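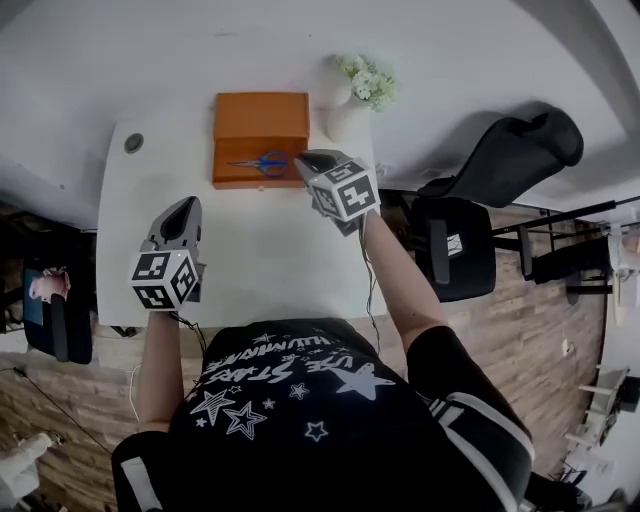

3.2 Collection Setup and Student Protocol

Figure 3. Working position of a student operator, seen from the head-mounted viewpoint. A gripper is held in each hand, with a marker cube on each. The open orange box on the desk holds a pair of scissors.

Demonstrations were recorded by students enrolled in the second half of the Adbridge project course. Each operator worked seated at a desk with two hand-held grippers, as in Figure 3, and no robot arm was present during recording. The cube on each gripper carries square fiducial markers, from which the pose of the gripper is estimated at every time step. The head view is stored alongside the pose tracks and serves as the reference for checking them.

The task set used in this section is called Zolstead. It covers opening and closing a small lidded box, placing an object in it, removing the object, and handing the object from one gripper to the other. Scissors were kept in the set despite a high rate of failed grasps in the April pilot. The handles give two usable contact regions while the blades give a poor one, and a policy trained only on blocks and cups did not separate the two.

Desk position and chair height were left to the operator. Household items near the work area, such as the vase of flowers to the right of the box in Figure 3, were not removed. An earlier version of the protocol called for a cleared desk, but policies trained on that data degraded when the same desk was later used for other work.

Cables were a recurring problem. In the arrangement shown, one cable runs down from the right-hand gripper along the arm, and the other hangs from the left-hand gripper toward the desk edge. Operators were told to check for slack at full reach before starting. Sessions in which a cable pulled on the gripper were marked in the log and reviewed separately.

3.3 Filtering

The students recorded 1,597 episodes. An episode was rejected if either marker cube was lost for more than 20 consecutive time steps, if the operator stopped before the task was complete, or if the two pose tracks disagreed with the head view after alignment. Filtering was done with Benis, a command-line tool written by the previous year's class, and all rejections were confirmed by a second student. After filtering, 1,242 episodes remained.

Most lost-marker cases came from the handover task, where one gripper passes in front of the other and hides its cube. We tried interpolating across these gaps and found that the recovered wrist rotation was too poor for training. The affected episodes were dropped in full.

A held-out set of 200 episodes was drawn from the remaining data before any training was done. It was split by operator, so that no student appears in both sets. The Orbán baseline described in Section 4 uses the same split. Its input is limited to the head view and the gripper poses, and it receives no label for the object in the box.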